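Chapter 2
Measuring a Room and Working Out What You Need

By the end of this chapter you should be able to:
measure a room and draw it to scale on squared paper
find the area of floors and walls, including awkward shapes
work out how many tiles to buy, with a sensible allowance for waste
set out a floor so that the cuts fall where you want them

Before you begin you will need a tape measure, a pencil, squared paper and a calculator. The one on your phone will do very nicely.

When I started out in the trade I worked for an older tiler called Dorottya Medve, who would not let me touch a box of tiles for the whole of my first September. I swept, I mixed, I carried, and every evening she sent me home with a tape measure and told me to measure something. I measured my kitchen, my sister's kitchen, the stairs, the bath and in the end the garden shed, and each morning she looked over my drawings while she drank her tea and put a small pencil cross by anything she didn't believe. There were a great many crosses. I was rather cross myself, but by the time October came I could walk into a room and see it as a set of rectangles, and that is really all this chapter is trying to teach you.

So let us start with the rectangles. Nearly every room you are likely to tile can be split into them, even one with an alcove, a chimney breast or a boxed-in pipe. Draw the outline first, without worrying about scale, and then go round the walls with your tape, writing each length beside its line as you go. Always go round in the same direction. I go clockwise, starting from the left of the door, and I have done so for so many years that I feel quite lost if somebody makes me start at the window.

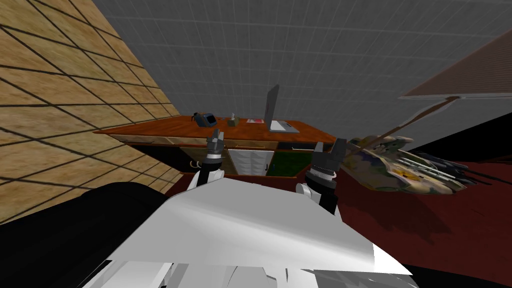 Write your lengths in metres to two decimal places, or in whole millimetres if you prefer, but please choose one and stay with it. Mixing the two is the commonest mistake I see in students' notebooks, and it can be a costly one. A wall of 3.20 metres is 3200 millimetres. A wall written down as "320", with nothing after it, could be anything at all by the time you get back to the shop.

Once you have your lengths, measure each one again. Old houses are seldom square, and the wall at the far end of a room may well be a little shorter than the one facing it. Where two opposite walls differ, use the longer one when you are buying tiles, and keep both figures on your drawing for when you are setting out.

2.1 Area

The area of a rectangle is its length multiplied by its width. A floor that is 4 metres long and 3 metres wide has an area of 12 square metres. If there is an alcove at one side, 2 metres long and 0.5 metres deep, that is another 1 square metre, and the whole floor comes to 13 square metres.

Walls work in just the same way, only now you have height in place of width. Take away the area of any doors and windows, but leave in small things such as sockets and light switches. You will still need a whole tile to cut each of those from, so there is nothing to be saved by subtracting them.

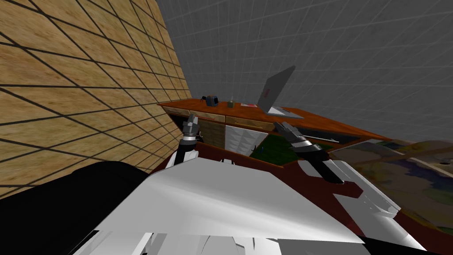 Now for the tiles themselves. Suppose we want square tiles with sides of 30 centimetres. Each one covers 0.3 × 0.3 = 0.09 square metres. Divide the floor by the tile, 13 ÷ 0.09, and you have 144.4 and a bit, so you would need 145 tiles if not a single one were wasted. You will waste some, I promise you. I still do.

The usual allowance is one tile in ten on a plain straight layout, and rather more if you are laying them on the diagonal, where every edge leaves you with triangles. One tenth of 145 is 14.5, which we round up to 15, and that brings our order to 160 tiles. If they come in boxes of ten, that is 16 boxes exactly. Try to get them all from the same batch, as shades can vary – sometimes so slightly that you don't see it until the floor is down and the sun comes round.

2.2 Setting out

Knowing how many tiles to buy is only half the job. The other half is deciding where the first one goes. It is tempting to begin in a corner with a full tile and simply carry on, but you may then meet the opposite wall with a sliver two fingers wide, and slivers are miserable to cut and never look right.

Find the middle of each wall instead, snap a chalk line between the middles, and lay a dry row outwards from the point where the lines cross. If the gap left at each end is less than half a tile, shift the whole row along by half a tile and look again. The cuts at the two ends will now be equal, and a good deal wider.

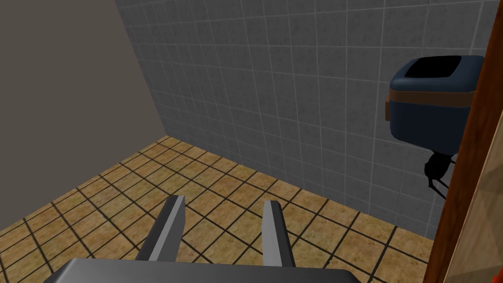

Figure 2.1 Square floor tiles with dark grout lines.

Remember to allow for the joints as well. A joint of 3 millimetres sounds like nothing, but over 13 tiles in a row there are 12 of them, and that makes 36 millimetres – quite enough to spoil a neat plan. Put your spacers in even for the dry row.

Try it yourself

Choose a room at home and draw its outline. Measure every wall twice, and note any pair of opposite walls that do not match. Find the floor area, then work out how many 30 centimetre tiles you would need, with the allowance for waste. Keep your drawing safe, as we shall use it again in Chapter 3 when we come to adhesive and grout.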